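Section 4. Safe Practice at the Two-Arm Cell

4.1 Before Starting

These rules apply to every person who operates or supervises the cell at the Grerkau site. Operators must have signed the training record kept by Nelly Huaranga before their first session.

1. Confirm that both base plates are fastened to the front rail. Do not start the arms if either plate moves when pressed by hand.

2. Check the full length of each cable. A cable must have enough slack to pass around the joints without pulling tight - a loop at the wrist and another at the large joint are required on both arms.

3. Check that the indicator lights on the two control boards at the front of the cell are lit. If one is dark, stop and report the fault on Form 458.

Note: Replace missing cable ties before the session. Tape is not an accepted substitute.

4.2 Handling Clear Objects

4. Place clear cups and similar containers by hand while both arms are at rest. Clear plastic is hard to make out against a patterned work surface, so the operator must confirm its position from the front of the cell before giving the start command.

5. Bring only one gripper to the container at a time. The second arm may wait over the table with its fingers pointing down, provided that the two grippers do not touch.

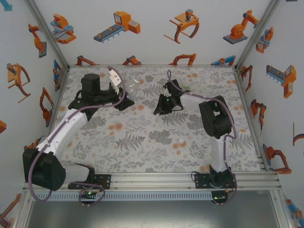 6. Set the speed limit to 2 for any task that involves a clear or thin-walled object. The setting of 100 is reserved for test runs with no objects on the table.

Caution: Never reach between the arms while power is on, even if both appear to be still. Press the stop button first and wait for the arms to settle.

4.3 Ending a Session

7. Return both arms to the rest position, then remove all objects from the table.

8. Switch off power at the main switch and enter the session in the cell log.

Requests for an exception to any rule in this section must be sent in writing to Győző Dobos. Exceptions granted under the previous edition end in December and will not be renewed without a new request.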